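When a Hand-Held Gripper Stops Holding: Tracing a Slipping Jaw
Flandport Workshop Notes / Handling / Faults
Last edited Tuesday, June 11, 2019 by Vikas Bhatia

These steps cover one fault on the hand-held grippers: the jaw closes on cloth, the trigger feels normal, and then the fabric slides out during a lift or a pull. It showed up on our folding table over two weeks. By the end of that time we had 171 folds logged and 16 of them marked as drops, nearly all on the right hand.

Before you start, take the unit off its battery. The jaw can snap shut when the trigger spring is released, and Rekha Gautam has the bruised thumbnail to prove it. Leave the battery out until step 4.

What you need
A 2 mm hex key
Lint-free wipes and isopropyl alcohol
A strip of thin cotton, an old T-shirt hem is fine
A luggage scale with a hook
A spare pair of jaw pads

Step 1. Clean the pads
Open the jaw by hand and wipe both pads. Fabric softener leaves a film that you will not see, so wipe them even if they look clean. Let them dry for a minute. Run a fingertip along each pad toward the tip. If it feels slick or has a polished edge, replace both pads together. A new pad against an old one makes the cloth creep sideways.

Step 2. Check the linkage screw
There is one screw at the base of the moving finger. It should not turn with light pressure on the hex key. On our right-hand unit it went round almost half a turn before it caught. Snug it down and stop there — the insert is brass and strips easily.

Step 3. Look at the jaw gap
Close the jaw on nothing and hold it up to a window. You should see no light between the pads at the tip. A thin wedge of light means the finger is bent or the pad is seated crooked. Reseat the pad first. If the wedge stays, the finger has to be changed.

Step 4. Pull test
Put the battery back. Clamp the cotton strip in the jaw, hook the scale through the other end and pull slowly in line with the finger. Our pass mark is 20 newtons held for a count of five. Repeat with the strip folded double, then pull at an angle, the way a sleeve pulls when you straighten it.

Step 5. Try it on a garment
Use a short-sleeved shirt on the covered table. Take one end in each gripper, draw the cloth level, and hold it before you fold.

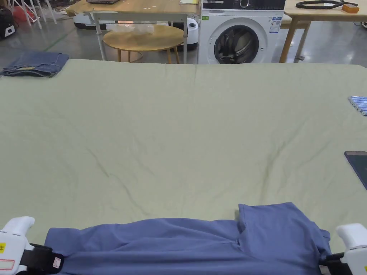 Why does the jaw let go only when both hands are pulling?
With one hand, the jaw carries just the weight of the shirt. With two, each jaw also takes the pull from the other side, and a loose linkage screw lets the finger rock open under that load.

If the shirt still slips after step 5, swap the left and right units and try again. A fault that moves with the unit is mechanical. A fault that stays on the same side is more likely the operator's wrist angle, and Rekha can go over that with you.

Marking the log
Do not delete the dropped folds. Tag them "slip" and note the unit. Any fold made between the last good pull test and the repair gets tagged "check" as well, even if it looks fine in playback.

Repeat steps 1 to 4 every 80 folds. Spare pads are in the Jaiswal drawer, second from the top. Fingers have to be ordered from Flornville — allow two weeks.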